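Convention speech transcripts: delivered text vs. prepared text

Forum: Speech and Rhetoric > Campaigns

precinct_89
Has anyone compared the prepared text of Baloyi's convention speech with the version he delivered? The party site has the prepared one only. I count three policy passages in it (transit levy, clinic hours, port fees) and remember hearing two.

tallyroom
Port fees were dropped. The section begins "In Rurkitz they pay twice" on the prepared copy and he goes straight past it to the story about his father. The Cervantes archive has full audio.

halvorsen_k
He didn't drop it, he moved it. One sentence on port fees comes back before the close. Listen again after the second long applause.

tallyroom
One sentence without the figure. The prepared text says 500 households. Delivered text says "families on the waterfront." For coding purposes I treat that as a biographical line with a policy noun in it.

halvorsen_k
Then your coding rule is wrong. A reference to an existing fee is a policy mention with or without a number. Gruminberg's codebook has it that way.

precinct_89
Which edition? The October one changed the threshold from a named program to a named program plus a position. Under that rule he has one policy mention and Lerato Nkosi has four, in a speech of 1000 words less.

drywall
Nkosi was speaking for the platform and Baloyi was introducing the nominee. I wouldn't put them in the same table. Introductions run personal in every cycle I have coded.

halvorsen_k
They go in the same table with a role variable. Leaving them out loses the comparison the thread is asking for.

tallyroom
Agreed on the role variable. Still disagree on the port fee line. I can post my sheet with both codings side by side.

precinct_89
Please do. Tab-delimited if possible, the last one opened with the timestamps shifted by a column.

drywall
The sheet format I use is below.

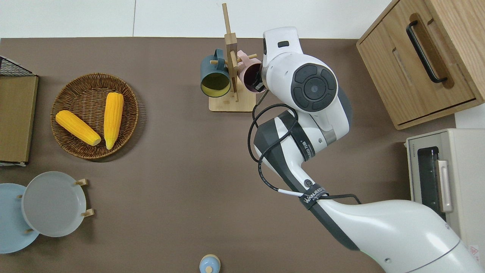
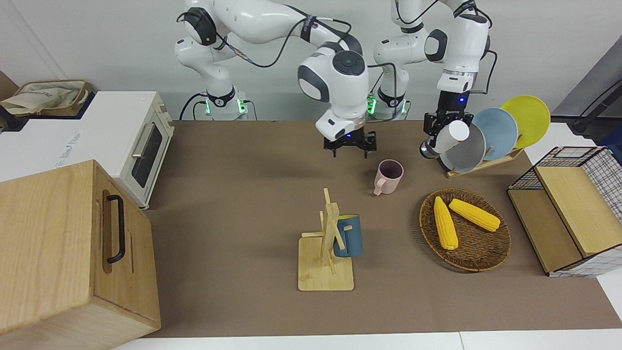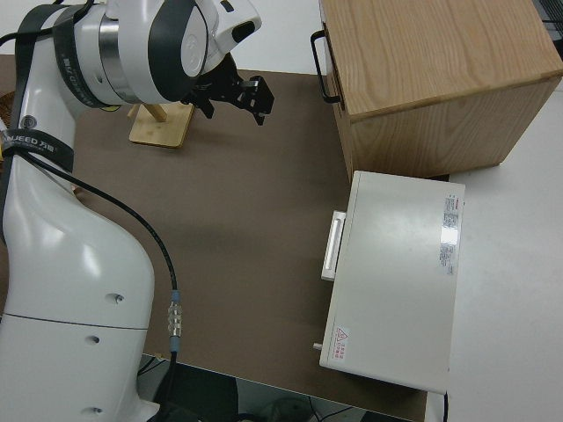
Sheet format
Column 1: speaker
Column 2: role (nominee, introducer, platform, other)
Column 3: start time in the audio
Column 4: prepared text, exact
Column 5: delivered text, exact
Column 6: code under the old rule
Column 7: code under the October rule
Column 8: coder initials

tallyroom
That works. I would split column 5, so that ad-libs with no prepared counterpart get their own row and column 4 stays blank.

halvorsen_k
Blank cells break the Plinaveck import. Use a dash.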